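March, 5:40 a.m.

Cellar at 54 degrees, kitchen at 61. Wrote both down before lighting the stove. The difference has been narrowing for a week and I expect it to close by the time the back bed can be worked.

Soil first. The Fisstead bed is still too wet for the fork. A handful squeezed from four inches down held its shape and left water on the palm. The upper bed crumbled when pressed with a thumb, so peas could go in there now, but the soil thermometer gave 43 at 7:00 and I prefer 45 for three mornings in a row. Reset the count. The thermometer reads one degree high against ice water and I have been correcting for it in the log, although last year's entries are uncorrected and the two columns can't be compared directly. Must add a note at the top of last year's page.

Germination test on the old bean seed, day 6. Paper towel, folded twice, kept on the shelf over the water heater. The Maldonado lot is sprouting evenly, roots between a quarter inch and half an inch. The Clistolel lot is slow and has a sour smell at one corner of the towel. Moved the sound seeds to a fresh towel and threw out the soft ones. If there is no change by day 9 the whole lot goes to the kitchen, where age only means a longer soak.

Wenceslao Arancibia telephoned at 8:15 about the shared order. He wants the pole beans ordered by weight and I want them by seed count, and we went over this last March as well. Weight is cheaper. Count tells me how many feet of row I can plant without opening a second package. We settled on weight for the pole beans and count for everything else. He will also bring back the row marker, which he has had since the fall. The total for the group is 3,000 seeds before the flowers are added, and he is to send me the list of flowers by tonight.

Late morning spent on dry storage. I am going over to small portions for anything that is opened often, and leaving the jars for bulk. A jar opened twice a week takes in damp air each time, and by August the beans at the top take noticeably longer to cook than the ones at the bottom of an unopened jar. A small bag is opened once and used up.
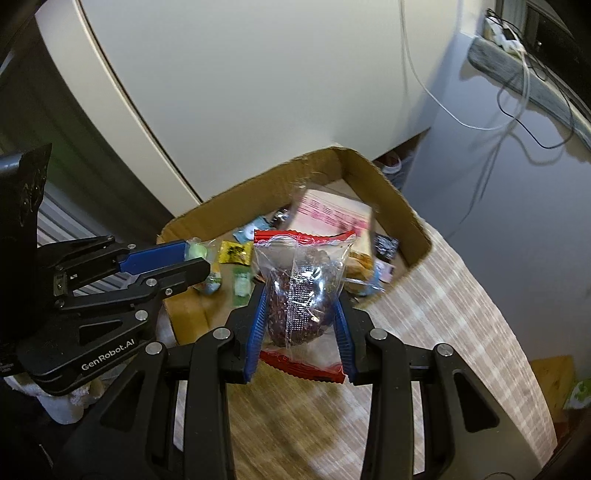

Small zip bag, clear, red strips top and bottom.

Labels are to carry the variety, the year and the shelf, in that order. Pencil on masking tape outlasts the marker I used before, which rubbed off on anything that sat against it. Put the tape on before filling. On a full bag the surface is uneven and the tape lifts at the corners within a month.

Checked the desiccant while the shelf was clear. The indicator beads had gone from blue to pink in 2 of the tins. Dried those at 250 degrees for 3 hours on a sheet pan, stirring once, and they came back a somewhat paler blue than new. Capacity probably reduced. I will weigh them before and after the next cycle and get a proper figure, as I should have done today.

Afternoon: Zalix pump. It ran at the rain barrel for eleven minutes and then began to surge. Cleared the intake screen, no improvement. Opened the housing and found the gasket flattened on one side, which lets air in when the water level drops below the inlet. Turned the gasket over as a temporary measure and put a little grease on it. Steady for the rest of the barrel. A new gasket costs less than the postage on it, so I will hold off until something else is needed from the same supplier.

Soaked a pound of pintos from the 3:30 kettle water, cooled, with two teaspoons of salt to the half gallon. Last time I used plain tap water, and the skins stayed tough after two hours of simmering. The water here is hard and I suspect the calcium, but I changed the salt and the water together, so the result will not separate them. Plain boiled water next time, no salt.

Wind northwest by supper, glass rising. Covered the cold frame at 6:20. Flower list not received. Row marker not received either.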